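Home brewing > Cider and fruit wine | 1 min read

Plum wine still cloudy, what to do?

I made 45 litres of plum wine with Arnora yeast in July. The flavour is good, but it has stayed cloudy. Must I filter it before bottling?
Libor Kollár

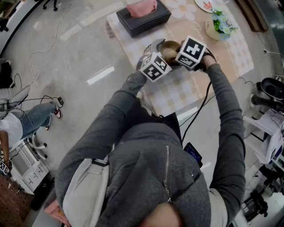
Morkeck
Did you add pectic enzyme? Plums have a lot of pectin. You can still add it now, but use a double dose. Then wait one month in a cool place.

Dobson
just drink it mate, mine is always cloudy

Grunik
I agree with Morkeck. Please don't boil the fruit next time, it sets the haze.
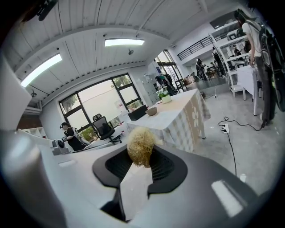 Pale yellow fibres held in the gripper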